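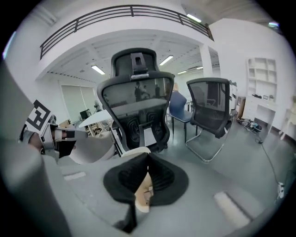
Hello all, thanks for the flood of replies about sourdough starters going flat in February! Mine did the same thing again this year and I think Ozan has got it right about the flour, though I'd still put half the blame on my kitchen (north facing, single glazed, you can imagine). I've now moved the jar into the office, where it's a good deal warmer. If anyone fancies copying me, one of those mesh-backed chairs with the tall headrest is just the thing to hang a tea towel over while the dough has its rest, and the padded bit at the top stops it sliding off. Anyway, on to the flour.

Ozan Toprak wrote:
> I gave up on the white from Nishad and went back to the
> Flundano rye, 2 spoonfuls at each feed. It took almost 15 days
> to come round and smelt of nail varnish for most of that, but
> I kept going. Has anyone else tried rye?

Yes, me! I do half rye and half strong white, fed at breakfast and again before bed, and it goes up like a balloon. The nail varnish smell usually means mine is hungry, so I feed it sooner and pour less away. Does anyone know if the mill at Isow still sells the small bags? I went past twice and it was shut both times.

I've got a spare jar of starter if somebody near Clekitz wants it, just bring a lid.

Last updated: February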